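3.2 Collection of bedroom demonstrations

Demonstrations were recorded in private homes in two districts, Skaltitmont and Plurndale, using the hand-held gripper described in Section 3.1. No robot was taken into the homes. Each operator held the gripper in one hand and carried out ordinary tidying tasks at a normal working pace, while the camera mounted on the tool recorded video and the onboard unit logged finger opening and tool pose. The bedroom portion of the set contains 2,000 demonstrations, of which 472 were put aside for testing before any model was trained. The split was made by home, so that no bed seen in training appears in the test portion.

Operators were given a task card with a single line of text, such as "straighten the quilt" or "put the clothes on the chair". The card did not state where to grasp or in what order to work. An earlier round, recorded in January with a fixed order of steps, gave paths that were smooth but too much alike, and a policy trained on them tended to reach for the same corner of the bed whatever lay on it. That round is not used in the results below.

Household members were asked to leave the bed as it stood. Soft items are therefore found in whatever state they were left, often with one fabric lying over another, and the edge of a single layer is seldom clear from one view. Recordings were rejected if the tool pose was lost for longer than 3 seconds, or if the operator used the free hand to move an item. Rejected attempts were repeated once and then dropped.

Each recording was cut into approach, grasp, move and release. The cuts were proposed from the finger opening signal and corrected by hand by two annotators, who worked apart and settled differences afterwards. Most differences concerned the start of the grasp, where cloth begins to fold between the fingers before the opening changes.

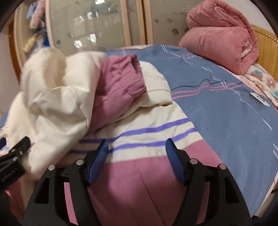

Figure 4. Tool-camera view from the bedroom set. The two blue fingers point towards a striped quilt, with a crumpled white duvet and a rolled-up garment beyond it.

Why was finger opening recorded as a continuous value and not as open or closed? Thick bedding and thin sheets stop the fingers at different widths, and a two-state label would have hidden this difference from the policy.

Image streams and pose logs were aligned using the offset measured at the start of each session. A further 700 recordings from the Grīnberga kitchens were processed in the same way and are treated in Section 3.3. We left the dark rim of the wide-angle lens in the training images, as cropping it also removed part of the fingers in the widest grasps.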